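Tuning the grasp height for cloth in Pathirana

By Laurențiu Dinu

In this part we set the grasp height for a soft item. I assume you finished the camera calibration from the previous page and that the planner starts without errors.

Step 1. Open cloth.cfg and find grasp_offset. The value is in millimeters, measured from the highest point of the cloth. The default is 0, and with it the fingers often close on air. Set it to 16.

Step 2. Set table_clearance to 17. The planner will refuse any pose lower than this – please do not turn off this check, even for a short test.

Step 3. Limit the closing speed to 100 and restart the planner. A change in the file is not read while it is running.

Step 4. Run pick_peak. The program takes the depth image, searches for the highest fold and sends the arm above it. If the log says "no peak", the cloth is too flat. Push it together a little with your hand and run again.

Step 5. When the fingers are closed, call hold before lift. In this state the arm stays still and you can look at how much of the fold is between the fingers.
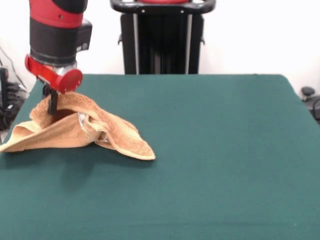 If the fold is too thin, add 2 to grasp_offset and repeat from step 3. For the lift itself I use a slow profile, which is explained on the next page.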